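The Second Life of Hotel Crockery
2024-10-05

When the Drumberg hotel group closed its last lakeside house in May, the beds went to auction and the linen went to a charity. The crockery, all 3,863 pieces of it, went by lorry to a former dairy on the edge of Tilleck, where it was washed, sorted and offered for sale by the shelf.

The trade in used tableware is older than most of its present customers suppose. Hotels, hospitals and railway companies have always bought more than they needed, and have always had to find a home for what was left. For much of the last century that home was the market stall. Today it is more often a warehouse with a small shop at the front, and the buyers are as likely to be young households as café owners.

Barnabás Sipos has managed the Tilleck warehouse for ten years on behalf of its owners, the Lakatos family, who began as dealers in kitchen fittings. He receives visitors in an office lined with sample plates and speaks of the stock with some precision. Catering ware, he explains, was made to be stacked, knocked and washed many times a day. The rim is thicker than on a domestic plate and the foot is broader. A piece that has survived 30 years of breakfasts has, in his view, passed every test that a family kitchen is likely to set.

His advice to buyers is modest. A plate should be held up to the light and tapped gently with a knuckle. A clear note suggests that the body is sound, while a dull one may point to a hairline crack. Grey marks left by cutlery can usually be removed with a mild cleaning paste. Worn glaze cannot be restored, and such pieces are best kept for the garden or for standing under a flowerpot. Gilded edges should stay out of the microwave.

Prices remain low by comparison with new goods. A plain side plate costs less than a loaf of bread, and full services are seldom broken up unless a customer asks. What has changed is the interest in marks. Collectors now arrive with lists of small potteries, many long closed, and turn over every saucer in search of a stamp. The most sought after at Tilleck is Wusum, a factory which supplied provincial hotels and whose pattern books were lost when the works shut. Its history is being put together again from the backs of dinner plates.

The warehouse has responded with a matching service. Customers send the measurements of a broken piece, together with a note of any mark, and the staff look for a replacement. Around two in every three requests are met, although some take a season or more. Soup tureen lids are the most difficult – they break first and are missed most. Bowls are easier, as most kitchens ordered them generously.

There are limits to what resale can achieve. Transport is costly for goods so heavy, and a chipped plate has no value to anyone but a mosaic maker. Mr Sipos would like to see hotels give notice of closure earlier, so that stock can be packed by people who know how. Too much of it still arrives in laundry sacks.

The advantage for an ordinary household is that nothing need match at the outset. Many of the customers at Tilleck begin with a few white pieces and add to them as others come in, keeping to one size of plate so that the cupboard stays in order.

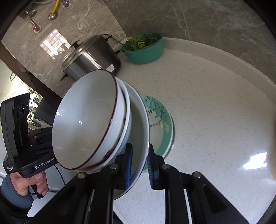 White remains the safest choice for a collection built in this way, although shades differ from one factory to the next and are best compared in daylight. The shop keeps a table by the window for the purpose, and customers are welcome to bring a plate from home.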